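The Everything Bin

10 May 2026

My hallway closet finally got me. I opened the door on Friday looking for an umbrella and a bag of wrapping paper slid out onto my feet, followed by a flashlight, followed by one roller skate. I don't skate! I have never skated! So that was it, I canceled my Saturday (I had no Saturday) and decided the small stuff in this apartment was going to be dealt with once and for all.

You know the small stuff I mean. It doesn't belong to a room. Hair things, kids' blocks from when my nephews stay over, old discs, the caps of bottles whose bottles are long gone, tape measures, the little bag of screws that came with the Gromell shelf and that I'm scared to throw out in case the Gromell shelf falls down. I own three tape measures, and when I wanted to measure the closet I couldn't find any of them, so I used my forearm.

My method, which I have used before with mixed results, is the Everything Bin. You get one big container and you go through the place picking up anything that's homeless and you throw it in. No deciding. The deciding comes later, at the table, with coffee. If you decide while you pick up, you'll sit down on the floor with a box of old birthday cards and that's your afternoon gone – ask me how I know.

The last time I did this was in March at our old place on Lallow Street, right before the move, and I used a cardboard box. Don't use a cardboard box. A bottle of conditioner leaked, the bottom went soft, and the whole lot came down on the stairs while my downstairs neighbor was coming up with her groceries. She was nicer about it than I would have been. Fabric bins aren't much better, because they fold in on themselves when you reach for something and then you're rummaging with one hand and holding the wall up with the other.

So now I'm a metal bin person. I like one with sloping sides, so things slide to the middle and you can see what you've got, and I like one that's big enough that the stuff lies flat and doesn't pile up. It will scratch. Mine looked terrible inside a week and I've stopped caring. A scratched-up bin is a lot easier to throw a hairbrush into than a pretty one.

And on the subject of hairbrushes. Round ones are the worst thing to store in the whole house. They don't stack, they roll, they grab on to every scarf and hair tie and charging cord you own. I've tried the drawer and I've tried the jar on the bathroom shelf (top-heavy, it went over at six in the morning, never again). My friend Priya Castellanos hangs hers from a hook by a loop of ribbon and I told her that was fussy, and then I went home and did the same thing. 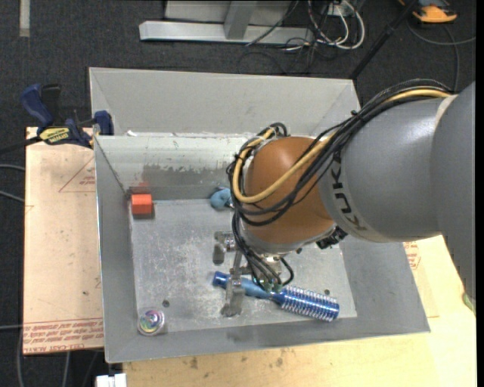
Anyway, the sorting. I do it in rounds. Round one is trash and it goes fast, because once something is out of its dark corner you can see it's a broken clip or a dried-up pen. Round two is things that belong to other people. I keep a paper bag by the front door for those and it goes out with me the next time I leave, or it turns into furniture. Round three is the hard one, the things that are mine and work fine and still have no place to live.

For round three I gave in and bought a set of Bjarnason drawer dividers, the adjustable kind with the springs. I'm fairly happy with them! They're a bit stiff and one popped out and hit the faucet, but the bathroom drawer now has a long slot for combs and a square one for clips, and I can shut it without using my hip.

Discs are still a problem. I can't play them on anything, I can't quite part with them, and half of them have nothing written on them, so I'd have to find someone with a player just to learn what I've been saving. For now they're in a shoebox marked LATER. The blocks went in a zip bag on the low shelf where the boys can reach it.

The skate is still in the hallway. If you've been to my apartment and went home with one roller skate, please text me.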